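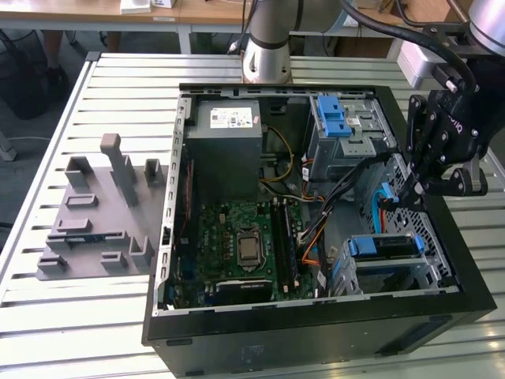

About Kiltside Computers

Hello, and thank you for stopping by! We're a small repair shop and teaching workshop at 43 Drelden Road, and we've been looking after the town's desktops and laptops (and one or two very elderly printers) for longer than we like to admit.

Kiltside began with Noeline Baxter and Huw Gronow, who met on an evening course and found they both went home and took things apart afterwards. They started out in Huw's mother's dining room, moved to the old wool shop when she wanted her table back, and have been here ever since, with the wool shop's lovely deep shelves still on the walls.

Benjie Estrella joined us to look after laptops and screens, and he's the one you'll most likely speak to if you ring. Ginette Gautier runs our evening classes, which are for complete beginners and cover email, photographs, video calls and keeping your passwords somewhere better than the back of an envelope. Classes are kept small, there's always tea, and you're very welcome to bring your own machine along or borrow one of ours.

We'll look at nearly anything, whoever made it and wherever you bought it, and we'll tell you the price before we start. If a repair would cost more than the computer is worth to you, we'll say so, and we can help you move your files across to something else.

The shop is closed for the first two weeks of August. Parking is behind the chemist's, through the arch.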